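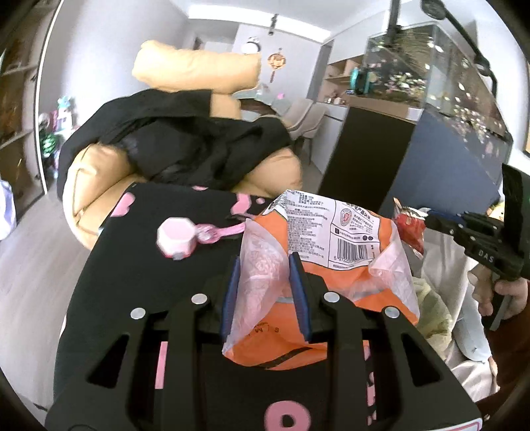 Snack Table, Before I Tidied It

Filed under: Home & Corners

Hi again! It's 28 December 2021 and I've been busy in the sitting room. The orange package up top has a label I can't read a word of, but I do love all that pink on black around it.

The table took me about 140 minutes to sort out, mostly because I kept stopping to look at the fish. The cloth stays, I'm very fond of it! The bin with the yellow bag goes back to the kitchen, and the neck pillow is going upstairs before somebody sits on it.
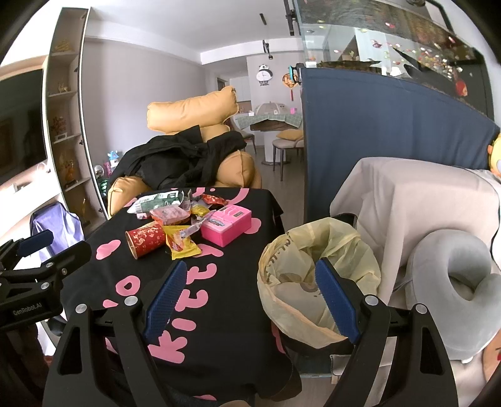

Sweets, the red can and the pink box like a toy register, with the aquarium behind.

We use cookies to keep Plaltholm running. OK / Settings

© Plaltholm | Contact | Back to top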